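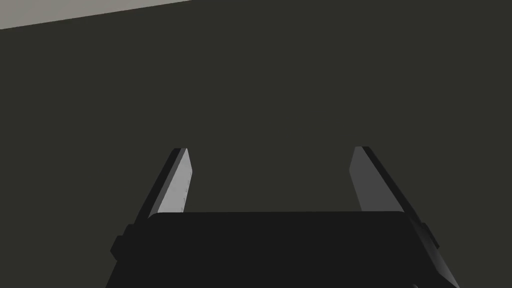

The insertion cell at Vumcombe has one arm, one gripper and one job, and the technician who looks after it has been doing so for four years. She started as an operator on the night shift and moved over to maintenance when the cell went in.

"Most of what I do is fingers," she said. "Finger wear, finger screws, finger position. The arm itself hardly needs me."

She checks the gripper every 500 cycles. The fingers are opened all the way, wiped with a dry cloth and measured at the tips. A pair from Clekik, the shop's usual supplier, costs less than an hour of downtime, so she doesn't try to stretch them.

"If one tip is worn, I change both. I tried changing one at a time and the part came in crooked."

Before anything new runs on the floor, it runs in simulation. The shop uses a package called Skarnurden, and she was slow to trust it.
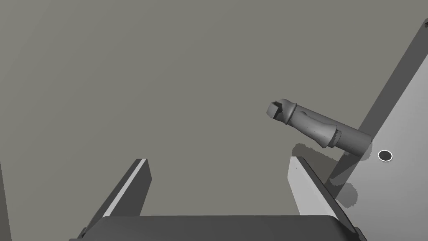 Her setup routine begins with the approach angle, and she won't touch speed or grip force until that is settled. She keeps the fingers wide apart at first and looks at how the part lies compared with the panel. The part has a notched tip at one end and a raised collar just behind it, and the far end is thicker. The round hole in the panel has a white ring around it, which she likes for lining things up.

"I look at the ring and I look at the part. If those two don't agree, I go back and fix the frame offset."

A new offset gets 30 trial runs in Skarnurden. If it passes, she loads it on the real cell at low speed and stands at the stop button. The last changeover, for a customer called Thongdee, took 7 tries on the floor. The cause was a loose mounting screw.

"The simulation doesn't have loose screws," she said. "I check those by hand, at six in the morning, before the operators come in."

She writes each offset in a notebook kept on the cell door. The next finger change is in March.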